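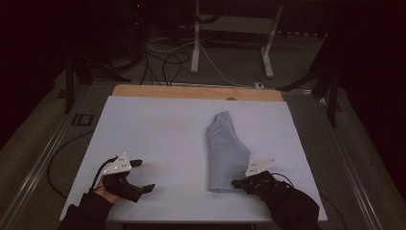
Storereo to move returns work to Ledlow warehouse in October

Storereo will stop handling customer returns at its stores and send them to a single warehouse in Ledlow starting in October, the clothing and home goods chain told suppliers in a letter this week.

The change covers all 20 of the company's stores. Until now each store has checked its own returns in the back room, put what it could back on the shelf and held the rest for the supplier or for clearance. Under the new setup, store staff will scan the item, give the customer a refund and place it in a tote for pickup. Everything else happens in Ledlow.

The building is the former Van Wijk freight depot on the east side of town. Van Wijk moved its own cross-dock operation out last winter but still owns the property and will lease it to Storereo. It will also run the trucks between the stores and the warehouse. Neither company would give the length of the lease or the rent.

The depot has 2706 pallet positions, which is more than returns alone would fill. Storereo said part of the space will hold seasonal stock that now sits in rented trailers behind several of its larger stores. Neighbors of two of those stores have complained to local officials about the trailers, and the company said they will be gone by the end of the year.

The warehouse will employ 84 people once it is fully staffed. Storereo said most of the jobs will be new, with a smaller number going to store employees who already do returns work and are willing to transfer. Hiring for the day shift has begun. A second shift, running from 3 p.m. until 11 p.m., will be added later if volume calls for it.

No store jobs will be cut as a direct result of the move, according to the letter, although hours now set aside for returns will be "reassigned within the store." The company did not answer a question about whether total store hours will stay the same.

For suppliers the larger matter is money. Storereo now deducts returned goods from a supplier's next invoice as soon as a store marks them as defective. Suppliers have long objected that they have no chance to see the goods first, and that two stores can treat the same item in two different ways. In the new process a supplier will get a notice when an item is graded in Ledlow and will have 30 days to inspect it, ask for it back or accept the deduction. If the supplier does nothing, the deduction goes through.

Suppliers that want goods shipped back will pay the freight. That is a change for some of the smaller ones, who have been able to collect returns from a nearby store at no charge. The letter says they may still pick up in Ledlow by appointment, between 7 a.m. and noon.

Grading will be tracked in software from Dritance, which already runs Storereo's stock counts. Each item will get one of four grades – resell as new, resell as open stock, return to supplier or dispose. Suppliers will be able to log in and look at the results for their own products, including the reason the customer gave at the counter. Storereo said there will be no fee for basic access. Suppliers that want the data sent straight into their own systems will have to arrange that with Dritance and pay for it.

Disputes over grades will go to the buyer who handles that product line. Some suppliers had asked for an outside reviewer, and the letter says the company looked at the idea but decided against it for the first year.

Storereo has run a trial since spring with a handful of stores, using a corner of its existing distribution center. It has not released the results. The letter says only that items came back onto shelves "in a more consistent condition" and that truck schedules need more work before the full launch, mainly for the stores farthest from Ledlow. Those stores may get pickups every other day at first.

Customers should see little difference. The return window and the receipt rules stay as they are, and refunds will still be made at the counter. Large furniture is not part of the change and will continue to be picked up from homes by the delivery crews.

The town of Ledlow approved a change to the site's operating permit last month, allowing trucks to enter until 10 p.m. The earlier permit stopped truck traffic at 8 p.m. Van Wijk agreed to repave the access road and add a turning lane as a condition of the approval. Work on the road is expected to finish before the warehouse opens.

Storereo will hold a call for suppliers ahead of the launch. Details are to be sent to the accounts contact on file.

Comments (5)

dockside
Good to see that building used again. The road is in terrible shape though, and I'll believe the turning lane when I drive on it.

smallvendor
We sell them table linens. The inspection period is a real improvement over what we have now. Paying freight on a box of napkins is not. For us it will be cheaper to take the deduction nearly every time, and I suspect they know that.

Guest
Does anybody know what the day shift pays? The article doesn't say and neither does the posting I found.

backroom_lead
I do returns at one of the stores. We were told about this the same day the suppliers were. "Reassigned" could mean anything. Nobody at my store has been asked about transferring yet, and it's a 50 minute drive for me.

smallvendor
@dockside the appointments are mornings only, so at least we won't be on that road with the evening trucks.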